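Jolari Storage Baskets

Home > Kitchen and Pantry > Baskets and Trays > Jolari

Sizes: Small, Medium, Large, Long Tray
Colours: Natural, Bark, Marmalade, Slate
Made by: Hulham Basketware
Usually leaves our shop within 4 working days

We've been stocking the Jolari range since July and I've finally had enough time living with them to write this page properly. The old one was three lines copied off the carton, and a few of you wrote in (fair enough!) to ask for actual measurements and whether they'd cope with a damp bathroom. So, new page, with everything I know about them.

I should say first that I'm a basket person. I grew up with them - Mum kept potatoes in one, pegs in another and the cat slept in a third. I've sold a lot of storage over the years and I keep coming back to the plain open basket with a decent rim, because you can see what's in it and you can pull it off a shelf with one hand while you're stirring something with the other.

The shape

Every basket in the range has sides that lean outwards a little, so the top is wider than the base. It makes them nest beautifully when they're empty. A set of the Medium stacks into a space not much taller than a single one, and if you move house as often as I did in my twenties you'll be very glad of it. The flare does mean you need to measure your shelf against the top width and not the base. I've put both below. Please use the top one!

Small: 22 cm x 16 cm at the top, 18 cm x 12 cm at the base, 9 cm high
Medium: 30 cm x 22 cm at the top, 25 cm x 17 cm at the base, 12 cm high
Large: 40 cm x 30 cm at the top, 34 cm x 24 cm at the base, 18 cm high
Long Tray: 40 cm x 15 cm at the top, 37 cm x 12 cm at the base, 6 cm high

They're handwoven, so allow up to a centimetre either way. If you've got a tight pantry with fixed uprights, drop us a line before ordering and we'll pull a few off the shelf and measure the actual ones you'll be getting. It takes us no time and we'd much prefer that to a return.

What they're made of

Jolari baskets are woven from a flat synthetic cord over a powder-coated wire frame. I know some people hear "synthetic" and click away, so let me make the case. Natural willow and seagrass are gorgeous, and we sell plenty of both, but they shed, they snag on woollens and in a steamy laundry they can go mouldy if you're not careful. The Jolari cord doesn't shed at all. You can hold one under the tap, give it a go with a dish brush and leave it upside down on the rack.

The wire runs around the rim and down each corner. On the Large there's an extra loop under the base, and that's the one I'd pick for anything heavy. Hulham rate the Large for 4 kg. I keep onions and sweet potatoes in mine and the base has stayed flat.
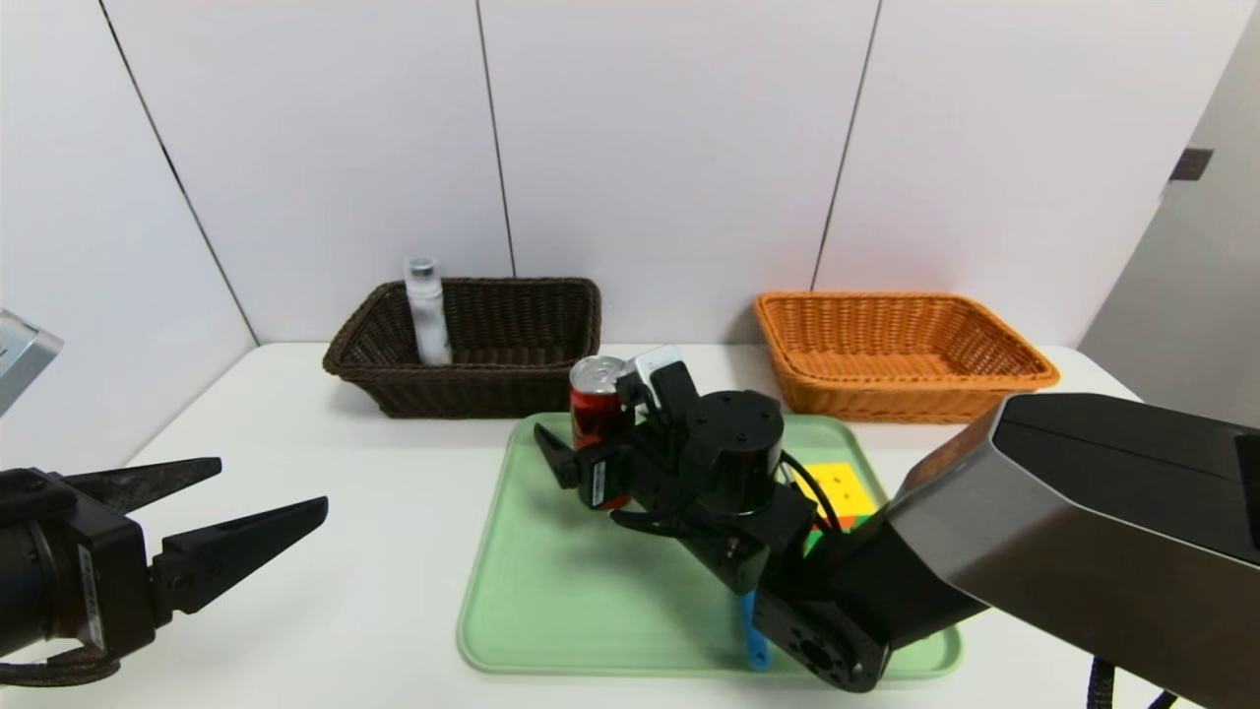 Where they work best

Pantry shelves are the obvious one. I use Mediums for packets, one for baking things and one for all the half-finished bags of pasta and rice that used to slide down behind the cereal. The Long Tray is terrific for spice jars if yours are the short kind. Tall grinders will tip in it, so put those in a Small.

In the bathroom, the Small takes a surprising amount. Face washers rolled up on their ends look lovely in it, and it fits on top of most cisterns without hanging over the front. We've had one on ours the whole time and the cord has kept its colour, though our bathroom doesn't get direct sun. Hulham say the Marmalade will lighten a touch in a north-facing window over a few summers. The darker ones are less fussy.

I was less taken with them as toy baskets. The Large is a good size for blocks and train track, but the weave has small gaps at the base corners and the really tiny bits (dolls' shoes, beads, those little plastic studs) find their way out. A piece of felt cut to fit fixes it. We sell the felt by the sheet if you don't have any about.

Colours

Natural is a warm straw shade and it's our best seller by miles. Bark is a deep brown, close to black in low light. Slate has a bit of blue in it. Marmalade is the cheerful one and I love it, but I'll warn you that it's properly orange and not terracotta, so if you're matching it to tiles, ask us for a swatch. Swatches are free, including the postage.

Mixing colours works better than I expected. Adebayo Olatunji runs our Ritchie shop and has a whole wall of them behind the counter in no particular order, and customers come in asking for "that wall". One colour per person is a handy system too, if you've got a household where everyone's hats and gloves end up in the same heap.

Labels and liners

The Flismont clip-on labels fit the rim on all four sizes. They come in packs of 4 and they're the sort you write on with chalk pen, so you can change your mind. Adhesive labels won't hold on the weave, don't bother trying. If you already own tie-on tags, thread the string under the rim and not through the side, where it'll pull the cord out of line.

Cotton liners are available for the Medium and Large. They have an elastic edge that folds over the rim and they go through the wash at 40 degrees. Mine shrank a little the first time and then stopped, and it still fits. I'd get a liner if you're using the basket for bread or for anything knitted, and skip it otherwise.

Looking after them

Dust with a dry pastry brush or the soft head on the vacuum. For sticky spills use warm water and a drop of dish soap, then rinse well. Keep them out of the dishwasher - the heat softens the cord and the corners lose their crispness. We tested that one so you don't have to, and the poor thing now holds rubber bands in the stockroom.

If a basket arrives squashed, which can happen to the bottom one in a big order, stand it in a warm room overnight with a couple of books inside. The wire frame bends back easily by hand. If it's still out of shape after that, send us a photo and we'll post another.

A bit about Hulham

Hulham Basketware have been weaving since 1914, first fish creels and fruit punnets, and later picnic hampers. The Jolari range is their first go at synthetic cord, and you can see the hamper-making in it, especially the braid around the rim, which is worked the same way as on their willow pieces. Each rim is finished by hand and takes longer than the whole base.

They ship to us without plastic. The baskets come nested with a sheet of brown paper between each one, and we reuse the paper in our own parcels, so don't be surprised if yours turns up a bit crinkled.

Ordering and delivery

Mix any sizes and colours in one order. Orders over $100 go free anywhere on our standard delivery list, and the rest are a flat rate shown at the checkout. Pick-up from the Ritchie shop is free and usually ready the next day.

Large in Slate is out of stock at the moment, with more due on the next shipment. You can add your email on the product line and we'll write once when they're in.

Returns are fine within 40 days if the basket's clean. Liners can only come back unwashed.

Questions we get asked

Do they come with lids? No, and there aren't any planned. A Long Tray doesn't fit over anything either, I've tried.

Will they scratch a painted shelf? The base is all cord, with no wire showing, so they slide nicely. Check for grit underneath now and then.

Can I leave one outside? Under cover, yes. I wouldn't leave one out in the rain for the season, as water can sit along the rim where the wire is.

Are they sold in sets? There's a set of three Mediums in one colour, which works out a little cheaper than buying singles. For mixed colours, just add them separately.

Page updated 25 October 2024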